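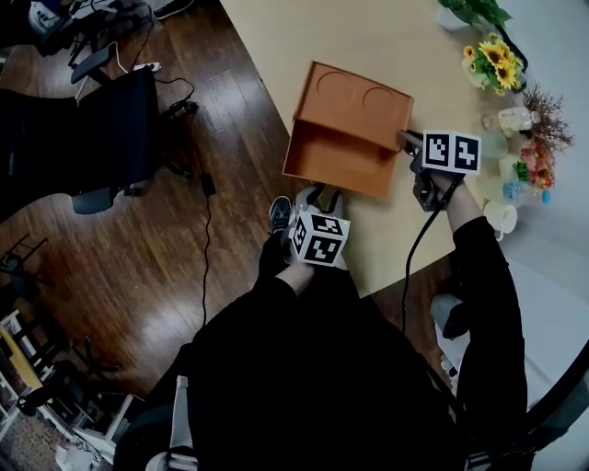
Orange tray, two round recesses at one end and an open compartment at the other.

Plistach Desk and Table Goods, Product Review Meeting
Minutes, 27/04/2024

Present: Johanna Aebischer (chair), Trevor Kennedy, Brigitta Rüegg, Aldo Russo (minutes)
Apologies: Gebhard Leitner

1. Previous minutes
Accepted with one correction. Item 4 had the group "agreeing" that the Auer bottle rack was ready to order. Brigitta said she had agreed to nothing of the kind and wanted that taken out. Taken out.

2. Orange tray (Collatik sample)
Trevor presented the supplier's offer. Collatik wants a first order of 1444 trays at the quoted price, or 348 at a price Trevor called "less friendly." He favors the larger order.

Johanna asked what the tray is for. Trevor read from the supplier's sheet, which calls it a "complete desk companion." Johanna asked again what it is for. Trevor said cups or small jars in the two round recesses and anything loose in the compartment.

Brigitta doubted the recesses. They are molded into a flat surface and she would like to know how deep they are before anyone writes "holds your mug securely" on a box. The sheet gives outside dimensions only. She also pointed out that mugs vary and that a round recess suits one size of base. Trevor said the supplier has had no complaints. Brigitta asked how many they have sold. Trevor did not have that figure.

The open compartment got a better hearing. Aldo thought it would take pens, chargers and the usual junk, and said the raised edges were useful. Johanna agreed but noted that a shoebox lid has raised edges too.

Some discussion of the step between the two sections. Trevor considers it a feature. Brigitta considers it a place for crumbs. Left there.

Color: the supplier says orange tested well with over 42 shoppers. Johanna asked what it was tested against and whether "over 42" meant 43. Trevor will ask. Gray and white are available at the larger quantity only, and Johanna wished this had been in the first email.

Decision: no order at either quantity until the open questions are answered. Trevor asked that his disagreement be recorded. Recorded.

Action: Trevor to get recess depth and diameter, sales to date, and details of the shopper test.
Action: Brigitta to try the tray with the mugs and jars we already sell and write down which ones fit.

3. Table dressing for the catalog
Brigitta asked whether we need so many flowers. The table at present has sunflowers, a red and pink bunch, a dried sprig and a potted plant, all along the wall side with the bottles, the green jar and the mug. She said customers will think we sell flowers. Aldo likes the sunflowers. Johanna said one plant and one bunch would do, and that a bottle lying on its side does nothing for anybody.

Also raised: the cables by the power strip on the floor. Johanna said these were to be tidied after the last meeting as well, and she will believe it when she sees it.

Action: Aldo to thin out the flowers, stand the bottle up and deal with the cables.

4. Zakitz shelf inserts
Gebhard sent a note saying returns are down to 48 since the packaging change. Brigitta asked whether sales are down too, in which case the number means very little. The note did not say. Held over until Gebhard can attend.

5. Other business
Trevor asked for a firm date on the tray because Collatik's price runs out in July. Johanna said suppliers' prices are always about to run out. No date set.

Next meeting to be called by Johanna once Trevor has his answers.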